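How to Clean Secondhand Toy Bricks

Bricks from yard sales and thrift stores usually come with dust, crumbs and old sticker glue. A full load takes an evening to wash and a day or two to dry.

Sort first

Tip everything onto a table and pull out anything that can't go in water: motors, battery boxes, lights, cloth pieces and parts with stickers you want to keep. Wipe those with a damp cloth. Take apart bricks that are stuck together, or dirt will stay in the seams. Throw out cracked or chewed pieces.

A plastic bin is handy for both sorting and soaking. Light colors show yellowing and may need a second wash, so keep them in their own pile.

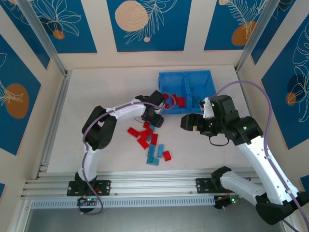 Photo: Garnet Vachon

Wash

Fill the bin with warm water, no hotter than 80 degrees Fahrenheit, and add a squirt of dish soap. Let the bricks soak for 23 minutes or so while you find a soft toothbrush. Stir them by hand, then scrub the ones that still feel sticky. Change the water when it turns gray.

Skip the dishwasher and the clothes dryer. Both can warp the plastic.

Rinse and dry

Rinse in a colander under cool water. Shake well and spread the bricks on towels in one layer, studs up, so water runs out of the hollow side. Turn them over after a few hours. A fan helps. Keep them out of direct sun.

Check a few of the larger bricks before you put the lid on the box. If you see drops inside, give the whole batch another night.

Updated June 14, 2019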